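**Rulham, Oct 20, 2023** – Plurell, the small toy maker on Ruggiero Street, will start selling its soft squeeze shapes in the shop next month. Until now they could only be ordered by mail.

The line is called Larkura and comes in 15 shapes, most of them small enough to close a hand over. Serena Villa, who started Plurell with her sister, said the egg was the first one they made and is still the one people ask for by name.

"We tried it smooth and it felt like nothing," Villa said. "Kids want something to run a thumb along. So we gave it a fold down the front."

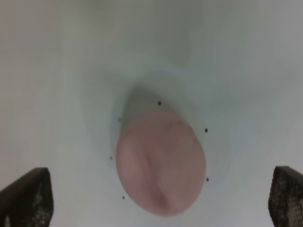

The fold took most of the winter to get right. The first batch went out in March to two daycare centers in town, and Villa asked the staff to send back any that split or lost their shape. She got four back. The mix was changed after that, and the pink was made paler at the request of one of the centers.

Plurell has 700 pieces ready for the opening week. They will be sold one at a time or in bags of four, and the shop will keep a tray of samples by the register for anyone who wants to try one first.

Larger shapes are planned but have no date yet – the molds are still being cut. Mail orders will go on as before, and orders already placed will be sent out before any stock goes on the shelves.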